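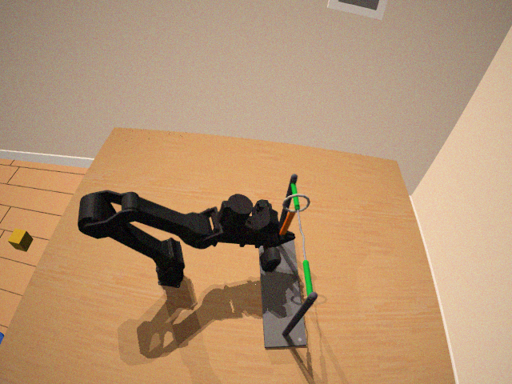
Robot arm and wire loop, computer render.

October 18, 2023
Posted by the Grurkdale Squeezebox

I bought a second-hand concertina in June, a 20 button Anglo in C and G, and I've been meaning to write something about it. It came from a small shop in Gostov that mostly sells accordions. The bellows were sound and the reeds were fine apart from one low G that was slow to speak. A strip of paper slid under the reed sorted that out.

I've played melodeon for years so the push and pull was familiar, but having the scale split between two hands was not. For the first fortnight I could manage one tune, a waltz called The Flirby Road, and only the A part. The B part goes up past the top of the right hand and you have to come back across to find the F sharp in the G row. I wrote the button numbers under the notes in pencil and that helped more than the tutor book did.

The book has 222 tunes in it. Most are marches and I skip those.

I took it to the session at Berrada last month. Concertinas are louder than you think when you're sat behind one, and quieter than you think from across the room - I couldn't be heard at all over two fiddles and a banjo. I played three tunes and went back to the melodeon for the rest of the night.

Two things I'd change. The hand straps are stiff and too long for me, so I've punched an extra hole in each. And the case doesn't fit, so the instrument slides about in the boot of the car. I've packed it with an old scarf for now.

Next I want to learn a hornpipe in G, slowly, with some left hand chords. I'll put the dots up when I've written them out.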